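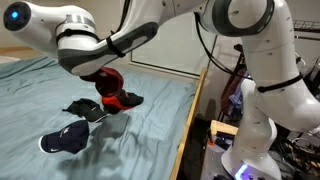 Can I use this data to work out how many people visited Valtside on a holiday weekend?
The files cover rooms let, which tells you something about overnight guests. They have no figures for day visitors, and on a warm weekend day visitors are a large share of the people on the shore.

Valtside Holiday Weekend Stays

This is the README for the Valtside Holiday Weekend Stays data, version 2. It describes what is in the files, where the numbers came from, what was changed before release and what the numbers can't tell you. Please read the section on known problems before you make a chart.

Summary

Valtside is a small beach town with a ferry landing, a long public beach and a lodging trade that depends on a handful of long weekends. Between those weekends many rooms stand empty. The data was put together so that local lodging owners, the newspaper and anyone planning bus or ferry service could look at those weekends side by side.

The release has 288 records from 44 lodging businesses. Each record is one business on one holiday weekend. A business that didn't send in a return for a given weekend has no record for it, so the number of records changes from one weekend to the next.

Files

stays.csv
The main table. One row per business per weekend.

places.csv
One row per business, with its area and type. Names and street addresses are left out.

The two files join on place_id. Both are UTF-8, comma separated, with a header row. Dates of individual bookings are not included in either file.

Columns in stays.csv

place_id
A short code for the business. Codes were handed out at random and don't follow any order along the shore.

weekend
A text label such as spring_long or labor_day, followed by the season it belongs to. Weekends are labeled by season so that the same holiday can be compared from one season to the next, even when it falls on different dates.

rooms_open
Rooms the business had available to let on the middle night of the weekend. Rooms closed for repair or used by staff are left out.

rooms_let
Rooms let on that same night. This is never higher than rooms_open. Returns where it was higher were sent back to the business, and if no correction came the row was dropped.

walk_in
Rooms let to guests who arrived without a booking. Blank means the business doesn't track this. Zero means it does and there weren't any.

from_region
The owner's own estimate of where most guests came from that weekend: local, capital, other_domestic, abroad or mixed. It is one word for the whole weekend and should be treated as an impression.

min_stay
The shortest booking the business would take for the weekend, in nights. Blank where there was no rule.

remarks
Free text, lightly edited. Anything that named a guest or a member of staff was removed.

Columns in places.csv

place_id
Same code as above.

area
One of 5 areas: landing, north_beach, south_beach, hill, inland. The line between north_beach and south_beach is the storm drain by the public showers, the one most people in town use when they give directions.

type
hotel, guest_house, rental or campground. Campground cabins are included. Tent pitches are not.

size_band
small, medium or large. Exact room totals are not given here, though you can get close to them from rooms_open.

year_round
y or n. A business that closes for the winter is n even if it opens specially for one winter weekend.

How the data was gathered

Returns came in through a short form built in Fillo. Each business got a link ahead of the weekend and a reminder after it. The form asks for the middle night only. An earlier draft asked for every night, and too few owners were willing to fill it in.

Some owners prefer paper. Their sheets were typed into the same form, and a second person checked the typed entry against the sheet. The remarks on paper sheets tend to be longer, so if you search the remarks column you will hear more from those owners than their share of the rooms would suggest.

Bhutto Guest Houses sends one return covering several buildings. We split it into separate records using the building list the company supplied. For the first season in the data the split was done by room share, so within that season all Bhutto buildings show the same occupancy rate. From the next season on, the company reported each building separately. The affected rows have split_est at the start of the remarks field.

Ferry notes in the remarks column come from the owners. Prander, which runs the boats, supplied no data for this release. Where an owner wrote that the last boat was late or canceled, we left the note in and did not check it.

Changes since version 1

The hill area used to be part of inland. Owners on the hill asked for it to be separate, and the two do behave differently. Hill places fill up after the beach does, while inland places get more contractors and family visitors and move less with the weather.

Rows with rooms_open of zero have been taken out. In version 1 a closed business sometimes had a zero row and sometimes no row, and people were averaging over the zeros. A closed business now has no row.

The walk_in column was filled with zeros in version 1 where it should have been blank. If you have results from version 1 that use walk_in, please run them again.

Labels for the fall weekend were changed from october to fall_long, to match the spring one.

Working out occupancy

Add up rooms_let for the businesses you want, add up rooms_open for the same businesses, and divide the first by the second. Don't average the rates of individual businesses unless you want a guest house with a few rooms to weigh as much as the largest hotel on the landing.

When comparing seasons, keep only the businesses that reported in both. The set of reporting businesses grew over time, and the ones that joined later are mostly small rentals. Rentals tend to be either completely full or completely empty on a given weekend. Leaving them in on one side only can move the town rate by more than the real change.

Known problems

Returns are voluntary. Owners who had a bad weekend may be less likely to send one in. We have no way to measure this from the data itself, and we haven't tried to correct for it. If a weekend has few returns, treat a high rate with some care.

Private rentals are thinly covered. Many apartments behind south_beach are let by people who live elsewhere and never answered the first letter. The rental rows describe the rentals that took part and shouldn't be scaled up to the whole town.

The middle night is usually the busiest. Rates from this data will be higher than a rate for the whole weekend. The gap is widest when the weather turned early and guests left a night ahead of plan.

No prices. Several owners would only take part on the understanding that room rates would stay out. A full town in this data can mean strong demand or steep discounts, and the files can't tell you which. A few owners mention discounts in the remarks, and those mentions are too scattered to use as a measure.

The from_region column changed meaning slightly. In the first season the choice mixed was not offered, so owners had to pick one place. Some of the drop in capital after that season comes from owners moving to mixed – it doesn't show that fewer people came from the capital.

Road work on the inland route affected one spring weekend. Traffic was sent along the shore, and several landing businesses reported more walk-ins than usual. The rows are correct as reported and carry no flag beyond the owners' remarks.

Uses that fit the data

Comparing one holiday weekend with the same one in another season, for the businesses that reported both times. Looking at which areas fill first. Checking whether minimum-stay rules are becoming more common. Background for a news story, as long as the story says the returns are voluntary.

Uses that don't fit

Estimating crowd size on the beach. Ranking businesses. Estimating income or tax. Predicting a particular weekend from the one before it, since the weather matters more than anything recorded here.

Please don't try to work out which business is behind a code. In a town this size it can be done for the larger hotels, and the owners know that, but they agreed to take part on the basis that nobody would publish it. If you write about a single row, describe it by area and type only, and leave out the remark if it would give the place away.

Privacy

No guest information was collected at any point. The form has no field for it. Remarks were read one at a time before release, and anything about an identifiable guest was cut. Where a cut left a remark that made no sense, the whole remark was removed and the field is blank.

A business can ask for its rows to be taken out of the next version. Rows already released can't be called back from people who have downloaded them.

Reuse

You may copy, share and change the files, including for paid work, if you credit Valtside Holiday Weekend Stays and give the version number. If you changed the data, say so next to the credit. The data comes with no warranty.

Corrections

Send corrections with the place_id, the weekend label and the value you think is right. Owners correcting their own rows don't need to give a reason. Other corrections are passed to the business first, and the row is changed only if the business agrees.

Small fixes are held for the next version, and the released files are not edited in place. If the copy you have says version 2 and has a row count other than 288 in stays.csv, not counting the header, download it again.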